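Robotics Club - Puzzle Cell Check, Trirketti Arm
Checked by: Margus Sepp
Second reader: Paavo Lehtinen
Tuesday, before the Ardale round

1. Emergency stop
Pressed at both stations. Arm stopped each time. PASS
Comment: The students had it marked "tested" in April with no initials next to it. A tick with no name means nothing to me.

2. Speed limit
Set to 50 in the student profile. PASS for now
Comment: I was told the profile can't be changed without the password. The password is on the whiteboard. Wipe it off.

3. Cables and air line
Tie missing behind the base. FAIL
Comment: Listed last time too.

4. Grip force
Team says 15 is safe for every puzzle piece. NOT ACCEPTED
Comment: Safe according to whom? The Marinescu notes they copied were written for foam parts. Show me five lifts in a row with no slip - watched by someone outside the team - and I'll sign.

5. Logbook
Claims 2000 cycles without a drop. NOT ACCEPTED
Comment: The log counts a cycle when the program ends. It would count one with nothing in the fingers. (Paavo: agreed, but the count is still useful for wear.)

6. Workspace and pieces
Walls and floor sound. Floor to be wiped before each run, white specks near the front ledge. Loose pieces and the black parts go where the arm's path doesn't cross them. PASS WITH COMMENTS
Comment: "It never goes over there" is a hope. Put the limits in the program. Also watch the height of any piece hanging from the fingers over the yellow board, as the program only knows where the fingers are. 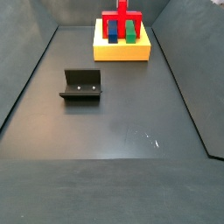
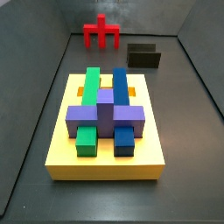
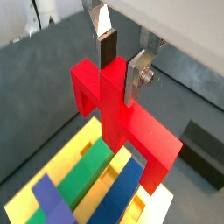 7. Fingers and pads
Pads to be looked at before every session, bolts checked by hand. OPEN
Comment: Clokunwood sent spare pads and they are still in the bag. I'd like to know who decided the old ones were fine, and how.

8. People
Hair tied back, no sleeves past the wrist, one student at the controls. PASS
Comment: They behaved well, but they knew I was coming.

Result: no unattended runs until 3, 4, 5 and 7 are closed. Recheck at 15:00 - bring the logbook.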